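Jirneo Releases Vellon 5 Planning Software for Robotic Computer Disassembly

1/8/24 – Jirneo today released Vellon 5, a perception and motion planning package for robot cells that service and take apart desktop computers and workstations. The release adds a slot-level board model, a revised grasp planner and a new log viewer.

Vellon 5 builds its board model from a wrist camera. Expansion slots, memory slots, the processor socket and the rear ports are used as landmarks, and the gripper pose is corrected against them during the approach.

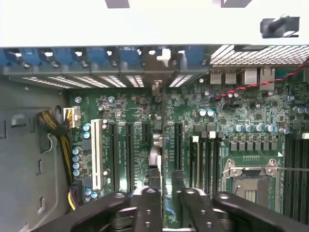 The planner treats cables as keep-out volumes. Power bundles along a chassis wall and thin twisted leads crossing a board are segmented separately, and each class has its own clearance setting. The default library covers 134 board layouts, up from 22 in the previous version.

"Most of our failed plans came from wiring," said Hildegard Fuchs, head of perception at Jirneo. "The wiring model was rewritten first and the rest of the release was scheduled behind it."

For expansion cards, the grasp planner searches for finger positions on either side of the card and rejects any that would touch a neighboring slot.

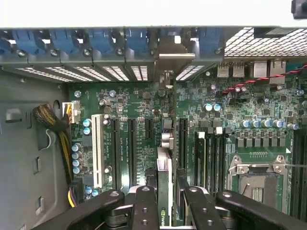 Extraction force limits are set per slot type in a plain text file and can be changed without restarting the controller. Galler, a refurbishing firm, has run prerelease builds since July. "We replan in under nine seconds with a new chassis," said Jawad Bugti, automation engineer at Galler.

Vellon 5 is available now to current license holders. Integration support is provided by Stojanović.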